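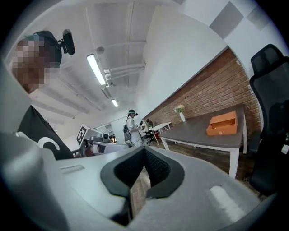 View from the hand-held gripper's camera in the Jernville room, with the robot arm in the background.

**Trovon project, progress report to the Coughlan fund**
Prepared by Bernadette Nakamura, 14/01/2024

**Work since October**

We now have 3,327 demonstrations recorded with the hand-held gripper, all from Jernville. Of these, 288 were dropped because the camera track was lost partway through. Most of the lost tracks came from fast wrist turns close to a plain white wall. Operators have been asked to slow down on those turns, and the loss rate has come down in the latest batches.

The question we proposed to study is whether a policy trained only on hand-held recordings can run on the fixed arm with no arm data added. We tested six tasks. The policy reached our success threshold on five of them. The sixth, closing the flaps of a cardboard box, still fails. The gripper arrives at the right flap but presses too early and pushes the box away.

**Method changes**

- The padded V-shaped jaw is now used for all recording. Earlier data from flat jaws is kept in a separate set and was left out of the results above.
- Wide-angle images go into training without being flattened first. Flattening cost us the edges of the view, and placing tasks got worse.
- Head-mounted camera video is stored with each session but isn't used in training yet.

**Problems**

Time alignment between the head camera and the gripper camera drifts over long sessions. Jevance, our software contractor, has sent a fix that we have not tested. Until then, sessions are kept short.

**Next period**

We will collect more box-closing recordings with slower contact, then retrain and repeat all six tasks on the arm. If the alignment fix holds, we will also train one version with the head view included. Spending is within the approved budget and we are not asking for any change to it. Task-by-task results will be sent separately.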